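Harkon Issues Corrective Notice for Sokmont Two-Arm Tabletop Cells

Harkon has released a firmware correction for Sokmont two-arm cells after a grip-force fault was confirmed in February at its Grillonau test site. There were no injuries. Customers should stop unattended operation until the correction is installed.

The fault concerns the release command. When both arms enter the shared zone over a tray within 200 milliseconds of each other, the controller can drop the release for one gripper and keep the jaws at holding force. The arm then starts its next move with the packet still clamped. In the worst case logged, a gripper pulled a tray into the path of the opposite wrist.
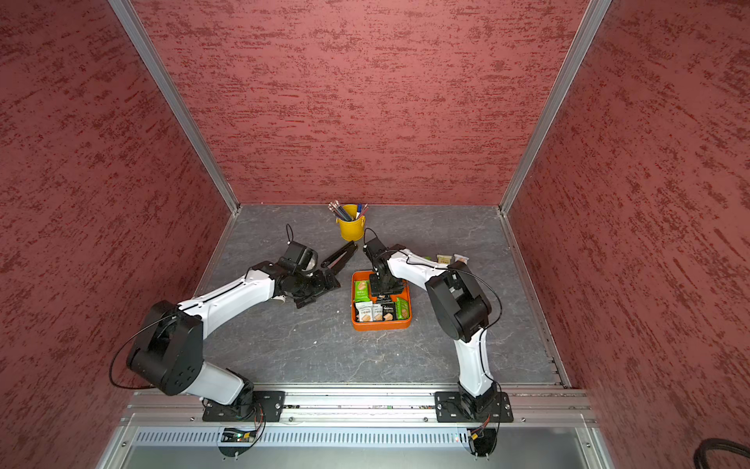

Photo: Harkon / Grillonau test site

Engineers reproduced the fault with snack packets, an orange tray and ordinary desk items on the work surface. The test series ran to 3,781 transfers. Dropped releases occurred only with firmware branch 2 and only when zone sharing was enabled – single-arm programs were not affected.

"The position data looked normal, and that delayed the diagnosis," said Isauro Villalobos, head of controls. "The joints were where they should be. The jaw state reported to the supervisor was wrong."
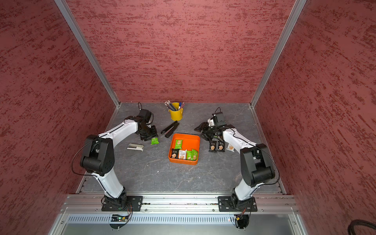 Interim measures

Until the correction is installed, operators should disable zone sharing, limit each arm to its own side of the tray and keep hands outside the enclosure while drive power is on. The emergency stop is not affected by the fault. It removes drive power as specified.

Cells with packets on both sides of the tray need separate pick lists for the left and right arms.

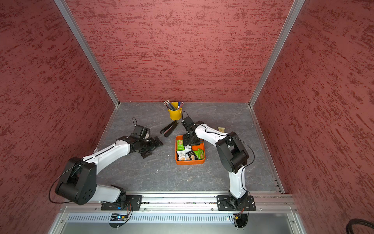
Harkon Product Safety Department

The corrected firmware checks measured jaw opening before it permits a wrist to leave the shared zone. If the reading does not match the command, both arms hold position and the cell reports a release error. The check adds a short pause to each transfer.

Yareli Mendoza, product safety manager, said glossy wrappers were included in the verification runs at the request of Hinojosa, the first customer to report the fault. Hinojosa's cells had completed almost 2,000 transfers before the first stop.
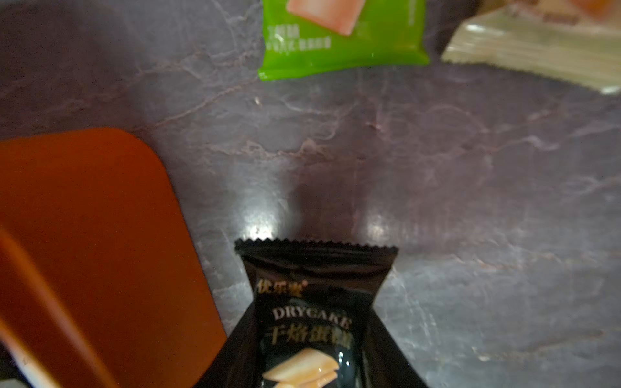

Availability

The correction is available through the Sokmont service portal at no charge. Installation requires a restart and a new gripper calibration. Customers who cannot update on site may book a service visit through their Harkon representative. Logs from any cell that has stopped with a clamped packet should be saved before the restart and sent with the service request.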